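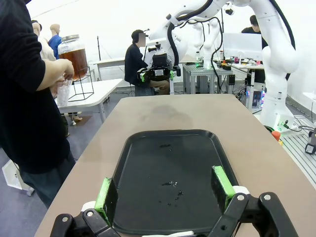
Satish Kurian wants it known that rule 2 in the last version was a suggestion with good posture. He read the whole card on the train, sent back a page of remarks, and is responsible for most of the changes below. His other complaint, that a data card ought to say what the data is before it starts scolding people, has been dealt with in the next paragraph.

Nenduvine Tabletop is a set of 1759 short manipulation episodes recorded with two-finger grippers, mostly on trays, cups, lids and other things you'd find in a break room. Of those, 262 involve liquid somewhere in the task. This README covers the house rules for recording, labeling and sharing. Flerlow wrote the first draft; Mudaliar inherited it, along with the stapler.

Status: version 2, frozen 13th March. Fixes go in the changelog, and the changelog is at the bottom where it belongs.

House rules for recording

1. Say out loud that the arm is about to move. A glance doesn't count. Neither does having said it before lunch.

2. The stop button has one owner per session, and that person's name is in the session log before the first episode. If the owner leaves for coffee, the arm stops too. (Satish's wording. The old rule said "ideally.")

3. Open drinks stay off the work surface unless the drink is the task. If it is the task, write down how much went in. "Some" is not a volume.

4. Droplets on a tray are part of the episode. Either wipe before every take or don't wipe at all, and put which one in the `surface_state` field. Half the arguments in January were about this field.

5. Check finger pads at the start of each session and log any swap. A new pad grips differently from an old one, and whoever trains on your data will find this out at a bad time.

6. Don't rescue a failing grasp by hand. Let it fail, label it, reset. Failures make up 206 episodes and are the most requested part of the set, a fact we try not to take personally.

People in the background

Other people share the floor, so they turn up in the recordings. Blur faces before upload, on the original resolution, and have a second person check. Anyone who asks to be taken out gets taken out, and you don't get to ask why. Screens and badges count as personal data if you can read them.

Labels

Use `success`, `fail` and `unclear`. Please don't invent `mostly_success`; we have seen it, and we have removed it. A lift counts as a success when the tray is clear of the table and level at the end of the episode. Spills get their own flag, `spill`, whatever happened to the tray.

Known problems

- Lighting changes between sessions and isn't logged.
- Shiny tabletops produce reflections that confuse at least one depth filter, ours.
- Session notes from the early recordings are in three different date formats, one of them apparently private.

Sharing

Research use only. Pass this card along with the data. Trarnus hosts the mirror and would like you to stop downloading all of it to look at one tray.

Changelog

v2: rule 2 tightened; `surface_state` made required; `mostly_success` removed again.
v1: first release.

14 comments · 9 shares

Related
Nenduvine Gripper Pad Log: Template
Writing a Reset Procedure People Will Follow
Face Blurring Checklist for Shared Labs
Mudaliar Notes: Naming Your Files Once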